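Nuritz Automation Lab
Open Day Walkdown Checklist: Two-Arm Box Handling Station
Revision 3, March. Complete before the doors open and again after the midday break.

1. Visitor area
1.1 Floor tape in place, 6 feet from the table edge. OK
1.2 Emergency stop within reach of the operator's seat. OK
1.3 Second stop at the visitor side. OPEN. Button works, label missing. Cusura to supply.

2. Arms and cables
2.1 Arm base bolts checked with torque wrench. OK
2.2 Joint speed limit set to demo profile. OK
2.3 Cable slack allows full travel without snagging. OK WITH COMMENT. Loops at the elbows stand well clear of the grippers. Cables dropping past the table edge need a tie before visitors walk behind the station.
2.4 Camera brackets tight on both wrists. OK

3. Table and work piece
3.1 One open box between the grippers, flaps folded in. OK
3.2 Loose items kept to the far edge. COMMENT. Scissors to go in the drawer. Plastic bag to be removed.
3.3 Wrist view checked with box at close range. OK WITH COMMENT. Cardboard fills much of the view and the nearest flap is blurred. Operator to use the head view for the approach.
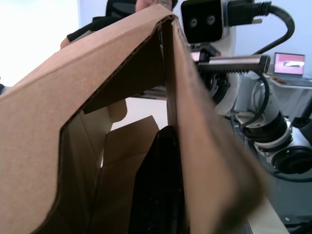
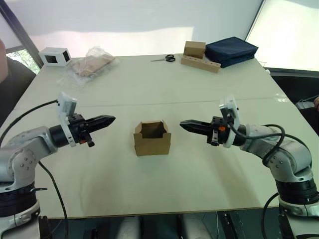 4. Demonstration run
4.1 Dry run at reduced speed, 2 cycles, no contact with table. OK
4.2 Stop tested in mid-motion, both arms hold position. OK
4.3 Restart requires key and operator confirmation. OK
4.4 Viltora control software starts without faults. OK. Fault 23 appeared once at power-up and cleared on reset. Logged.

5. Open items
Label for second stop: Cusura, before opening.
Cable ties: Karagiannis crew.
Torn boxes to be swapped out between groups.

Status: released for demonstration once 1.3 and 2.3 are closed.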